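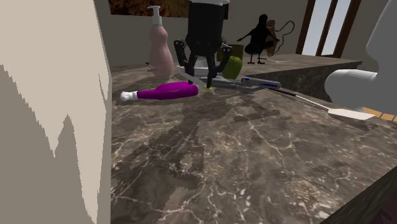

仿真工位的维护责任应当由谁承担,在多数单位的管理制度里至今没有明文规定。实体机械臂的安装、标定、点检和维修各有台账,仿真中的同一台机械臂却常常只有一个配置文件夹,谁需要谁改,改完也未必通知他人。以厨房台面工位为例,夹爪竖直朝下,一侧指尖正好落到横放的紫色瓶子上沿,这样的姿态对工具坐标系的偏移量极为敏感,几毫米的误差便足以改变接触的位置;石面上的投影边缘又呈明显的锯齿状,阴影贴图的精度设定同样属于工位状态的一部分。两类参数性质不同,一类影响接触,一类影响视觉输入,但在日常工作中往往由不同的人随手调整。笔者认为,仿真工位应当按照设备来管理,设专人,立台账,定期点检,变更须经批准。

笔者在Dundbridge工作期间,参与过Wellilia工位的整理。该工位由一台机械臂、一块大理石纹理的台面和若干日用物品构成,用于验证抓取与放置策略。工位启用之初,只有一份简短的说明,写明机械臂型号、基座位置和物品清单。其后各项目组陆续借用,各自修改,说明却没有随之更新。至一月清查时,场景描述文件中共有939项可调参数,其中54项与最初的说明不一致,而能够查到修改人和修改理由的只有17项。其余各项究竟是有意调整,还是误操作留下的痕迹,已经无法判断。

这一结果并不说明当时的同事不负责任。参与修改的人大多经验丰富,所做的调整单独来看也多有道理。有人为了让夹爪在低速下不发生抖动,提高了关节阻尼;有人为了缩短渲染时间,降低了阴影贴图的分辨率;有人为了让物体在台面上尽快静止,加大了摩擦系数。问题在于这些调整叠加之后,工位已经偏离了任何一个人所理解的状态。后来的使用者在此基础上取得的成功率,无论高低,都缺少可以对照的基准。

一种常见的看法认为,仿真环境没有磨损,因而无需保养。这种看法混淆了材料的老化与配置的漂移。仿真中的减速器固然不会漏油,线缆也不会疲劳断裂,但物理引擎会升级,模型资产会替换,求解器的默认步长会随版本变化。一次看似无关的依赖更新,可能改变接触力的计算方式,使原先稳定的夹持变为滑脱。对使用者而言,这与实体设备更换了一批摩擦性能不同的指垫没有本质区别。实体设备更换指垫,制度上要求重新验收;仿真环境更换求解器版本,却很少有单位提出同样的要求。
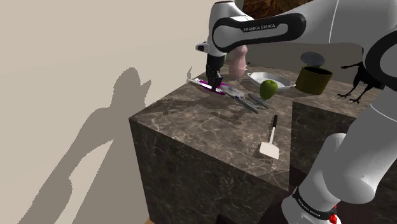
再谈安装阶段的验收。机械臂在仿真中的安装,主要包括基座位姿的确定、关节零位的核对、工具坐标系的设定以及碰撞体的检查。其中基座位姿最容易被忽视。使用者通常把机械臂拖放到台面旁边,目测能够得着远端的物品,便认为安装完毕。这种做法在演示时并无大碍,在评测时则隐患很多。基座稍有移动,远端物品就可能落在工作空间的边缘,机械臂须接近伸直才能到达,可操作度随之下降,策略的失败于是被归咎于算法。笔者主张,基座位姿应当以台面的某一固定角点为参照写入台账,并附上到达各个物品位置时的关节余量,验收人签字之后方可投入使用。

碰撞体的检查也应当单列。显示用的网格与计算用的碰撞体往往是两套数据,画面上看不出差别。薄而长的物品尤其如此,例如带柄的锅铲,铲面很薄,自动生成的凸包却可能把铲面与手柄之间的空隙一并填满。夹爪下探时,画面中指尖与物体尚有距离,求解器却已经报告接触。Wellilia工位清查期间,值班人员曾为此类现象反复检查控制器,最后才发现控制器并无问题。负责该工位日常维护的Mulugeta Ayele随后拟定了一项规定,凡新增物品,须先以线框方式叠加显示碰撞体,逐件核对,核对记录与资产文件存放在同一目录。该规定执行起来颇费时间,起初也有项目组提出异议,认为影响进度。笔者参加了当时的讨论,认为这种时间上的付出是合理的,理由在于由碰撞体引起的故障一旦混入实验数据,追查所需的人力远多于事前核对。

关于点检的周期,目前没有统一的标准,各单位宜根据使用频度自行确定。Dundbridge的做法是每个工位保留一套固定动作,共40个,内容包括回零、竖直下探、开合夹爪、贴近台面平移以及对标准物品的夹持与释放。每次软件更新之后,整套动作重新运行,将末端轨迹和接触力曲线与存档结果比对,超出容差者停用待查。这套动作没有任何研究价值,也不会出现在论文里,但它提供了判断工位是否仍为原工位的依据。有同事建议把动作数量再增加一倍,以覆盖更多姿态。笔者对此持保留意见。点检若过于繁重,执行者容易流于形式,勾选完毕即告结束。与其扩大范围,不如先保证现有动作在每次更新后确实得到执行。

光照与渲染设定的管理存在更多争议。部分研究人员认为,训练本就需要随机化光照,阴影粗糙与否无关紧要,记录这些参数是多余的负担。训练阶段的随机化应当有边界,边界本身也是参数,同样需要记录,这一点双方其实没有分歧。真正的分歧在评测阶段。笔者的立场是,评测所用的渲染设定应当锁定,未经批准不得改动。视觉策略对阴影的反应难以预料,台面上一块边缘参差的暗影,可能被误认作物体的轮廓,也可能毫无影响,事先无从得知。既然无从得知,就应当保持不变,留待专门的实验去研究,不宜由使用者在赶进度时顺手调低。

责任划分同样需要明确。现行做法中,平台组认为工位内容属于项目组,项目组认为工位属于平台组,双方都有一定依据。Estoler项目启动时曾试行过共同负责,即双方均可修改、均须登记。试行的结果并不理想,登记表中空白甚多,双方各自以为对方已经填写。此后改为由平台组指定一名工位负责人,项目组提出变更申请,由负责人实施并登记。申请手续力求简短,写明改什么、为何改、影响哪些既有结果即可。笔者支持这一安排,同时认为负责人应当享有拒绝变更的权力。没有拒绝权的负责人,实际上只是登记员。

也应当承认,上述主张有其代价。仿真的长处在于便捷,研究人员可以在一个下午内尝试多种布置,这种自由不应因管理而丧失。因此笔者建议将工位分为两类,一类供自由试验,允许随意复制和修改,所得结果仅供内部参考;另一类供评测和对外报告使用,适用前述各项制度。两类工位应当在文件命名和存放位置上严格分开,任何人都不得把试验工位的结果写入正式报告。分类之后,受管理的工位数量有限,一名负责人足以照看数个。

至于故障处理,仿真工位也应有维修记录。实体设备出现异常,维修人员会写明现象、原因、处置和复验结果,日后遇到相似情形可以查阅。仿真中出现物体穿透台面、夹爪闭合后弹开或关节无故抖动,通常的处置是重启场景,若不再出现便继续工作。重启并未消除原因,只是使现象暂时不可见。笔者建议,凡重启后方能继续的情形,均应保存当时的场景状态与随机种子,并由工位负责人在下一次点检之前完成复现。确实无法复现的,也应如实写明,归档保存。Wellilia工位的维修记录目前仍以手工填写为主,格式尚待统一,平台组计划在下一次求解器升级之前完成修订,届时各项目组须按新格式补录尚未结案的条目。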